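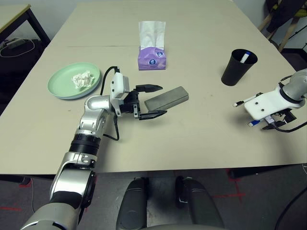

December, notebook, communiqué corpus

Carried on coding the foreign ministry readouts for the Prirnum–Zuddale talks. 91 texts in the folder, 10 of them duplicates under different headlines. Removed the duplicates before coding. Working set is now 81.

Main trouble is still "message delivered". Zuddale's ministry uses it for a letter handed over by an envoy and for verbal greetings at the start of a meeting. Prirnum separates the two. Coded as LETTER only where the text says written.
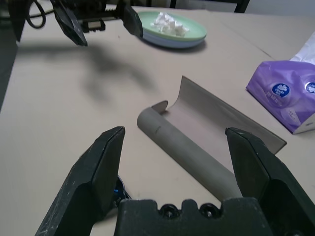
Curled piece of thin cardboard between the open fingers.

Second pass on the border commission texts, 14:00. 37 mention the Clanport crossing by name. The rest say "the eastern route", so place tag left blank on those until the map annex is checked.

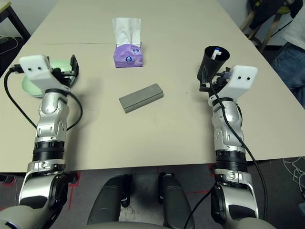 Agreement between the two coding rounds is 80 per cent on topic, lower on tone. Most of the mismatches sit between "cordial" and "frank". Proposal: merge both into one neutral class and keep "constructive" separate for now.

The Nomura wordlist splits "joint statement" into two tokens, which inflates the count for "joint".
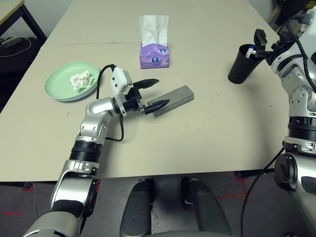

Patched with a phrase list and reran. Counts for the Zuddale side dropped, Prirnum unchanged.

To do: map annex, tone classes, rerun agreement on the merged set.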